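Right, a thread about giving up the car for a month, as a few of you asked how February went. Short version: I've kept the bus pass. Long version follows, sorry.

We live in Flarngate, up the hill end. The 518 goes past the bottom of our road and I'd been on it maybe twice in my life before this. I used to drive to work, 5 miles each way, and moan about parking the whole time.

The first week was grim. I had the timetable wrong (I was reading the school holiday one, which is my own fault) and stood at the stop for 40 minutes in sideways rain with a tote bag on my head. Went home and priced up car insurance again just to make myself feel better about it. 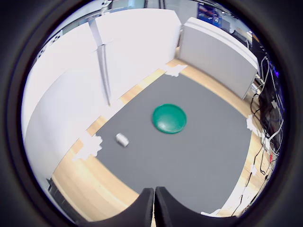

Second week I got the hang of it. The trick with the 518 is to walk one stop back up the hill, to the one outside the old Liltoro shop, because it fills up with sixth formers after that and then you're standing all the way to the ring road with somebody's cello in your ribs.

Top deck, left side, second seat from the front. That's my seat now. The very front looks like the best one but the heater doesn't reach it and the window steams up. I will not be taking questions on this!

Food shopping was the bit I was dreading. I used to do one huge shop and fill the boot. Now it's two small ones, and we waste loads less. I did once get off with a bag of potatoes in each hand and a split in one of the bags, and chased a potato all the way down to the postbox.

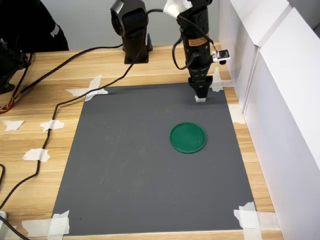 Money, since that's what everyone asks. The monthly pass is £70. I was spending more than that on parking alone, before petrol, before the mystery rattle that the garage kept wanting to look into. I haven't done a proper spreadsheet. I got as far as a few sums on the back of an envelope, stuck to the fridge with white tape, a bit like the white tape, or maybe cloth, that's wrapped round a joint of the arm in that last photo, and the sums were embarrassing enough that I stopped there.

What I didn't expect was the reading. I've got through four library books in a month - four! I normally manage that in a year. One of them was a huge thing about canals that I'd never have picked up at home with the telly in the room.

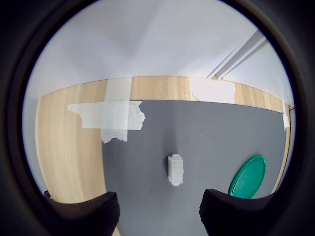 Things I still miss about the car: singing. Leaving the house at the last second. Having an umbrella, a spare jumper and half a packet of mints always to hand. Getting to the coast, which by bus is three changes and a long sit in a shelter that smells of chips.

And the last bus back is at twenty to eleven, so I'm now the person putting their coat on during pudding.
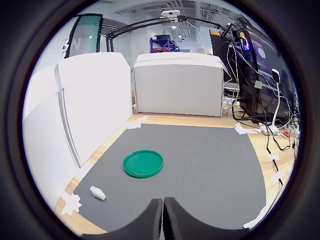 Anyway, we haven't sold the car. It's sitting on the drive getting mossy and I take it out when there's something heavy to fetch. But I've renewed the pass for another month, and I've bought proper waterproof trousers, so I suppose that's me now.

If anyone else is on the 518 in the mornings, I'm the one in the yellow hat. Please leave my seat alone.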